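Equipment Review: Skanis Rebound Tonometer
Reviewed by Amber Martens, Small Animal Ophthalmology Service

The Skanis was used on 100 feline patients in our clinic during March. Most cats accepted the probe without topical anesthetic, and readings were repeatable when the head was held level. The charging dock is poorly designed and the alarm cannot be muted.

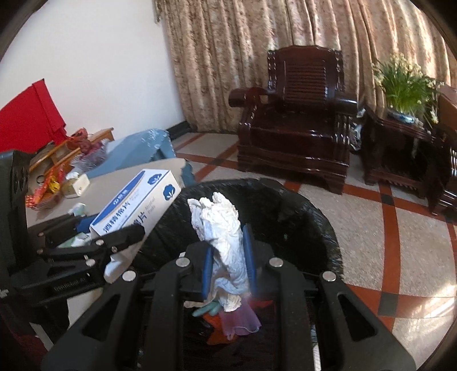

Probes are single use and are sold in boxes of 20. Practices with a small glaucoma caseload should check the expiration date before ordering. The service recommends the unit for general practice, with annual calibration.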